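Home » Course materials » Travel and Place » Unit 5

Unit 5: Port towns and the walking route

Reading for this unit is the Dumar chapter in the course packet. Bring the folded map of Yusof to class on Friday.

A port town is usually built from the water inward. The oldest street runs along the quay or one block behind it, and the streets that meet it at right angles were cut later to move goods uphill. A visitor who starts at the railroad station walks this history backward. For the written assignment, start at the water.
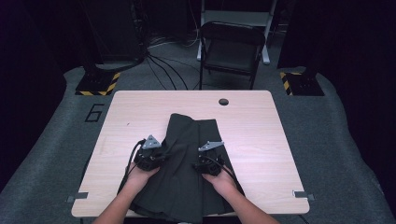

Reading time: 5 min

5.1 The three lines

Dumar has a quay line, a market line and a wall line. The quay line is the only one still in its original position. The market moved inland after the inner harbor silted up, and the wall was taken down in sections, leaving a ring road with a bend at each former gate. Rarnov has the same quay line and market line but never had a wall, so its edge is harder to find on foot. Compare the two maps in the packet before reading further.

5.2 Walking times

The standard route in Dumar takes 90 minutes at an even pace, not counting stops. It climbs 112 steps between the fish market and the upper church. Travel writers tend to give the distance and leave out the climb. In your route notes, record both, along with the time of day. A quay at 7 a.m. and the same quay at noon are different places for the reader.
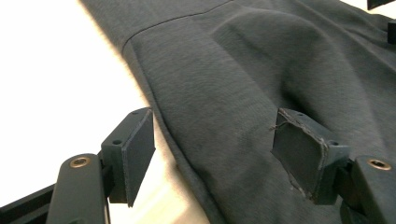 The upper church is also where the route divides. The left branch follows the former wall to the customs house. The right branch drops back to the market by way of Ropewalk Lane, which is shorter but has no view of the harbor until the last corner. Either branch is acceptable for the assignment. State which one you used.

5.3 Sources on the ground

Street names are weak evidence. Ropewalk Lane in Dumar did hold a ropewalk; the street of the same name in Rarnov was named by a developer. Look for a second source, such as a date stone, a lot line or an old harbor chart.

5.4 Assignment

Write 2 pages on one line (quay, market or wall) in Yusof. Use the map and at least one harbor chart. Do not describe meals or lodging. Papers are due in November, at the start of the Unit 6 lecture.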